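Skokik Folding Room Divider, 3 panel

$349, in stock, ships from Skamasthorpe warehouse

Splits up a big room fast. Home office, shared bedroom, booth at a craft fair, whatever. No drilling, no tools. Opens in under a minute.

Fabric both sides, washable covers (cold, hang dry). Weighs 40 lbs so it stays put on carpet. Hard floors, get the rubber feet, sold seperately. Colors: sand, slate, moss. Moss is back in November.

Covers zip off from the bottom. Extra set can be ordered anytime, same page, just pick "cover only" in the menu. 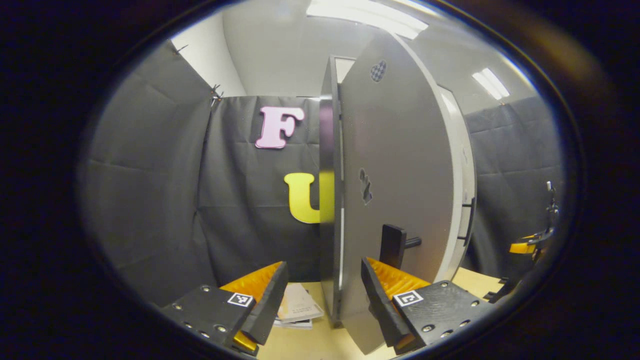

Sihan Ding says the hinges were stiff the first week and then loosened up fine, and she'd buy the slate again but wishes it came a little taller.

Taller one is coming. Same hinges, same covers system, price not set yet. Sign up for the email if you want first pick.

Bulk orders: schools and offices, ask for Hafiz. He did the Lü office job, whole floor, and can quote same day if you send a floor plan. Rough sketch is ok.

Returns 40 days, unused, orignal box please. We pay shipping if it shows up damaged, send a photo of the carton first. Orders in before 2 pm go out same day.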